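Open lab afternoon, July — notes

Setup from 12:00, doors at 2. Kitchen sim on the big screen, wrist view, gripper open at the start. 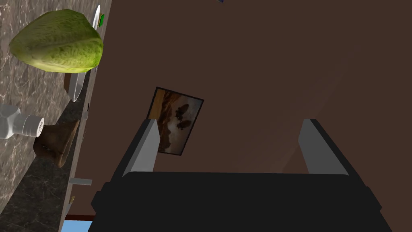 Writing this up the same evening while I still remember who asked what. Chih-ming had the door and the sign-in sheet, Lenka ran the keyboard, I did the talking. Eylül came over from the Demirtaş building at the last minute with the spare laptop and we were glad to have it.

Visitors were the Stundale people first, then a class of 14 from the technical school, then whoever walked in off the hallway. The Stundale group wanted to talk about real hardware and we kept steering them back to the screen. I should have told them in the email that the arm itself would be powered down.

Order of the demo as we ran it:

Manual drive first. Lenka jogged the wrist with the space mouse and let two or three of the students try. They all over-rotate. The view tips over and then they don't know which way the counter is. We need a horizon marker or at least a reset key that is easy to find. Right now it's a two-key combination and Lenka is the only one who hits it every time.

Then the lettuce pick from the counter, scripted approach, policy takes over for the last part. Ran it all afternoon with the Druvix checkpoint from last week. Lenka's tally has nearly 80 attempts. I haven't gone through the logs so no success number here. My impression is that the approach was fine and the trouble came at closing, same as on Chih-ming's runs. Lettuce collision mesh is still the coarse one.

We skipped the knife. Canan asked for it twice and I said no, the grasp poses for it are junk and I didn't want to spend ten minutes on a failure in front of guests. Shaker bottle we did try, lying on its side. It rolled. Friction value is the default, somebody please set it.

Questions worth keeping:

— Why does the counter look so good if the physics is this rough? (Student.) I said the marble is just a texture and costs us next to nothing. Probably true but I should check what the render time is with plain materials.

— Does the policy use the wall and the picture hanging on it? (Şengül Kurtuluş, Vorkmont.) Good question and I didn't have a good answer. We randomize the object positions but not the wall color or the picture. Chih-ming thinks it does matter. Try swapping the picture and the wall and rerun the same seeds.

— Can you see depth? No, color only for this one. Told them the depth version is slower to train and left it there.

One crash, right after the class sat down. Viewer froze when Eylül plugged in the second display. Restarted, lost the scene state, came back up in a few minutes. Chih-ming talked about grippers in the meantime and passed the spare finger pads around. One pad did not come back. If it turns up in a drawer let me know.

To do before the next one:

Reset on a single key.
Friction on the shaker bottle.
Finer mesh for the lettuce, ask Lenka, she has one half done.
Wall and picture swap test, me.
Longer cable for the big screen. Eylül was holding the adapter in with her hand for the last part.
Send Şengül the list of scenes, she asked for it by mail and I said yes.

Logs are on the shared drive under openlab. Canan has the sign-in sheet.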